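Chapter 7
Looking After the Gripper

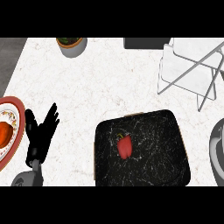 Most of what goes wrong with a kitchen cell goes wrong in the last few centimetres. The arm at Gratau has run for years on little more than a wipe and a kind word. The fingers are another matter. They meet every vegetable, plate and hard edge on the counter, and they keep a grudge.

This chapter follows one service of that cell, from lockout to first pick. Edin Berisha, who wrote the original checklist, allowed 39 minutes for it. Kastriot Obradović has done it in less, but he skipped the cleaning, and the less said about that Saturday the better.

You will learn to:

check the fingers for play at the wrist
reset the zero position after a knock
run the setup in simulation before trusting it with real produce

The last item annoys students, who want to get their hands on the machine. A simulated pepper costs nothing to squash - the real ones come out of the lab budget. At Gratau we service the fingers every 3000 cycles, or whenever something lands on the floor.

7.1 Before you touch anything

Lock out the power. Then try the start button anyway.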